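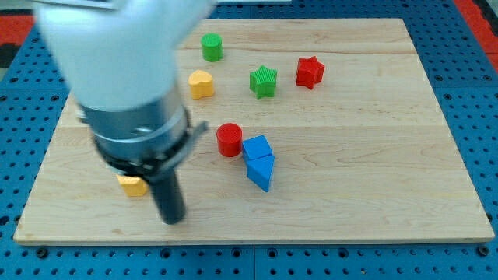
Search the magazine Search Go

We use cookies to remember your reading preferences. Accept / Manage

A week of bread in Lasemville

I went to Lasemville for the walking and came home talking about nothing but bread. My sister had warned me (she goes every August) but I thought she was exaggerating. There are 4 bakeries for a town of 2,000 people, and by the second morning I had a favourite and was ready to argue about it.

Mine was Dutden, up the hill past the post office, where the rye comes out at seven and the queue starts well before that. It's dark, sour and so heavy that I carried it home in both arms! You want it sliced thin, with far too much butter. I tried it toasted as well and didn't like it half as much.

The bus to Stulau takes you along the river, and I'd go just for the seeded rolls they sell by the bridge. I bought 7, meaning to share them, and ate three on the ride back.

I did get some walking done. The path up to the chapel has 366 steps, one for each day of a leap year, and I stopped on a good many of them. There's a bench at the top, so take a loaf and a bit of cheese.

Last updated: August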